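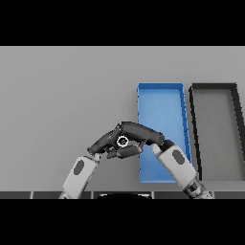 Why does the walnut ink go pale on the Womden paper when it stays nearly black on everything else?

The size in the paper. Womden is gelatine sized and quite hard, so the ink sits up on the surface and the pen lifts half of it back off on the next stroke. On the softer Kopecký sheets it sinks straight in and stays put.

Notebook, February, started just after 2

Very pleased to have that settled, it's been bothering me since the autumn batch! I'd been blaming the walnuts. Mortimer Park said all along it was the paper and I didn't listen, so this entry is partly for him.

Same ink on both papers today, the jar from the second boil (the one with the cloth still tied on the lid). Steel nib, the broad one, then a soft brush. With the nib the difference is huge. Womden gives a lovely crisp edge but the middle of each stroke is the colour of weak tea. Kopecký is dark all the way through, a bit furry at the edges, and it shows on the back of the sheet if you linger. With the brush they come much closer together, presumably from there being so much more ink on the page.

Then the fun part. I took 5 strips of the Womden and wiped each with a damp sponge before writing, leaving them a bit longer each time. Strip one was still shiny and the ink crawled into beads. Strip two blotted. Strips three and four were gorgeous – a deep warm brown with the edge still clean – and by strip five the paper had dried out and we were back to weak tea. So there's a window, and it's wide enough to work in if you have the pen loaded and ready.

Gum arabic next. I'd been putting in 8 drops to the small jar, as in the old Brurkton recipe card, and I think that's too much for hard paper. It dries glossy and flakes when the sheet is bent. Mixed a fresh jar with 5 drops and the gloss has gone, though the ink runs off the nib faster and I got two blots in the first line. Mortimer likes the blots. I could live without them.

Smell of the second boil is fine, still earthy, no mould on top. The clove is doing its job. First boil has gone down the sink, it had a skin on it like old gravy.

To do:
Try the Venuvach paper, supposed to be half way between the two. Ask for offcuts before buying a whole pack.
Repeat the damp strips with 7 drops of gum and see if the blots stop.
Put one of the good strips in the south window and keep its other half in the drawer, to check for fading.
Label the jars properly!! Boil number and drops of gum, on the glass as well as the lid, as the lids get swapped.

Back at it after tea. The four-strip brown has dried a shade lighter than it looked wet, still much the best of the lot. I've pinned it up over the sink.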